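Waltura Bench Cell Rule Pack
For small two-arm robot cells
Luvorwood bench and cell supplies

£161 including VAT, refill sheets £36
In stock, posted from our Lerkness unit
Edition: October 2022

Hello, Mitali Howlader here — I put the Waltura pack together and I answer the emails about it, so if anything on this page doesn't make sense you know whose fault it is.

The Waltura pack is a set of written rules, labels and record sheets for anyone running a pair of small robot arms on a bench or in a box. I wrote the first version for our own workshop, when we had plenty of opinions about who was allowed to reach in and when, and very little on paper. Then a customer asked for a copy, then his neighbour did, and now it has a stock code.

It's meant for labs, colleges, small product firms and people doing serious work at home. If you have a full industrial line with a safety controller and an integrator who comes out in a van, you need the integrator and you probably don't need me.

What's in the box

The rule book, 137 pages, wire bound so that it lies flat. Most of those pages are forms and worked entries, and the rules themselves are a short read.
A wall card with the reach-in rule on both sides, wipe clean.
Floor tape for marking each arm's reach and the shared zone, in two colours.
Cable tags, write-on, with a pen that works on them.
Start-of-day and end-of-day sheets, one pad of each.
A change log, hardback.
Stickers for the stop button, the isolator and the base of each arm. The base ones say LEFT and RIGHT in very large letters, and please do use them!

What it is and isn't

I'll be plain about this bit. Buying the pack doesn't make your cell compliant with anything. There isn't a certificate in it. In the UK, if people use the equipment at work, somebody has to assess the risk properly, and the pack gives that somebody a decent place to start and tidy sheets to write on. The headings follow the usual order of a machinery risk assessment: what the machine is for, where the limits are, what can hurt you, how badly, what you've done about it, what's left over. If you already have your own form, keep it and use ours for the daily stuff.

It also won't choose your speed and force limits. Those depend on your arms, your grippers and what they're holding, so the book has blank boxes and a page on how to fill them in. I get asked for "the normal number" more than anything else and I don't give one out.

The reach-in rule

If you only read one page, read the wall card. Both arms are stopped before a hand goes in. That means both, even if the job is on the left and the right one has been parked all morning. A parked arm is still a powered arm, and on a two-arm cell the other one might be waiting for a signal that your elbow is about to give it.

The second line on the card says who restarts. Whoever reached in says "clear" and whoever is at the controls starts it, and if you're on your own you walk round to the controls with both hands empty. We argued about the empty hands for ages (it felt fussy) and I'm glad we kept it, as it catches the screwdriver you would have left on the cell floor.

Marking out the shared zone

Run each arm slowly through the furthest it will ever go in your program, then tape that. Where the two tapes overlap is your shared zone, and it gets its own page in the book. You write down which arm has right of way, what the other one does while it waits, and what happens if the part is dropped. People with one arm never have to think about any of this, and people who've just bought their second one tend to find the page a bit long. It's long for a reason. Handovers are where most of our own log entries come from.

Do the taping again if you change a gripper. Longer fingers move the line.

Cables

The cable page is the one I've rewritten most. The rule is that every cable which travels with an arm gets tagged at both ends, and the slack is checked with the arm at full stretch, at full fold, and at the handover pose. The last one was added after a Kikuchi customer (hello, Kikuchi, and thank you for the very thorough email) pointed out that full stretch and full fold both looked lovely on his bench and the trouble was in between. Fixed wiring goes in trunking or a channel. If a board is mounted low down by the base, it gets its own line on the start-of-day sheet so that it's looked at every morning. 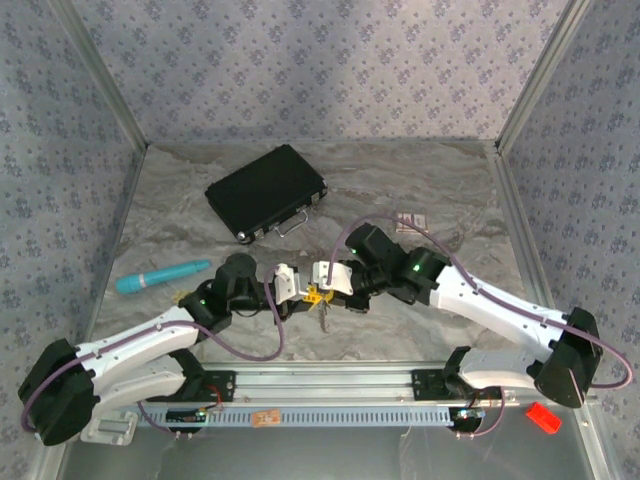 Slack is my pet subject, so forgive me going on, but a loop that's too generous is as much of a nuisance as one that's tight, and the handover pose is the best place to judge it. With the grippers pointing at each other over the middle of the floor and a small yellow thing between them, the purple cable on the left arm drops below the elbow before it goes up to the wrist, and the one on the right bows out past the base. On the sheet I'd give each of those a line of its own: lowest point of the loop for the left, widest point for the right. Then do the floor. Every item gets a yes or a no for "belongs to this job", and I'd go through the black case, the teal cylinder and the printed card just the same, plus the little red block outside the rail on the right. A no comes out before the next run, after both arms are stopped, obviously. And if the part has something dangling from it, like the brown stringy bit under that yellow one, write its hanging length in the part box, as the gripper page asks for the whole item and people always measure the solid bit.

Sizes and materials

Book and pads are A4. The wall card is A3 and comes rolled, so give it a night under something heavy. The tape is low tack and lifts cleanly off sealed floors and most board, but try a corner first if your cell is lined with anything papery.

Refills

The £36 refill is both pads and a fresh set of cable tags. You're welcome to photocopy the sheets for use at the same address. I'd ask you not to post scans online.

Changes in this edition

The dropped-part page now comes before the restart page. Cable checks include the handover pose. The end-of-day sheet has lost its second signature, which everyone was filling in themselves anyway. A supplement on mobile bases is planned for December and will go out free to anyone who bought this edition from us direct.

Ordering

Add to basket or email the Lerkness office with a purchase order. Returns are fine if the pads are still sealed. If you've bought the earlier edition and only want the new wall card, write to me and I'll pop one in the post.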